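Astodine Doppelarm-Messplatz
Artikel 1937

Der Messplatz ist für Gruppen gedacht, die eigene Beispiele für ein lernendes Greifsystem aufnehmen möchten. Eine Person führt die Arme, und das System speichert Kamerabilder und Gelenkwerte zusammen in einer Datei.
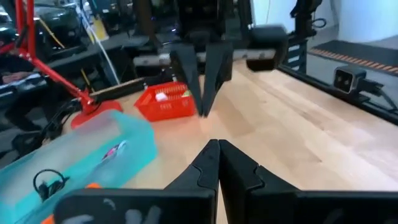
Blick aus der Handgelenkkamera auf den zweiten Greifer und den roten Korb

Die Greifer sind parallel schliessend und haben spitz zulaufende Finger. Wir empfehlen, für jede Aufgabe mindestens 60 Durchgänge aufzunehmen und die Lage der Gegenstände zwischen den Durchgängen zu ändern. Misslungene Versuche bitte nicht löschen, sondern in der Software Skutance markieren. Sie können beim Training später noch nützlich sein.

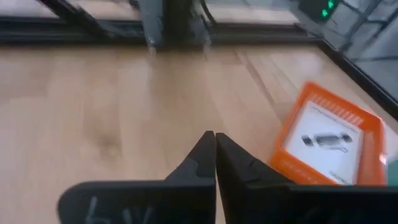 Vor jeder Aufnahme sollen beide Greifer geschlossen in der Startposition stehen, sonst stimmt der Nullpunkt der Finger nicht. Die Kalibrierung dauert 8 Minuten und ist nach jedem Fingerwechsel nötig.

Lieferumfang: zwei Arme mit Greifern, Handgelenkkameras, Lizenz Skutance für einen Arbeitsplatz
Ersatzfinger: Artikel 211, paarweise
Nicht enthalten: Behälter und Übungsobjekte

Fragen zur Lieferung beantwortet Poul Brøndum, Vertrieb Lunstead.
Stand: 18. Juli 2024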